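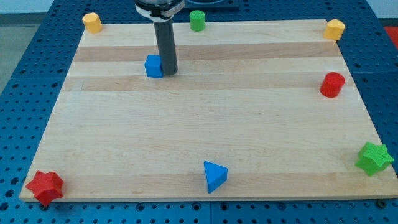
Figure 1. Rod end effector beside the blue cube on the wooden board.

Kilix Tabletop Pushing Set

Summary
Kilix contains 200 episodes of block pushing, recorded on a home-built arm at the Ayala shared workshop. Episodes are stored at 20 frames per second.

Objects
Toy blocks in red, yellow, green and blue, including cylinders, stars and a cube.

Known limitations
Lighting was not controlled.

Maintainer
Perla Rosales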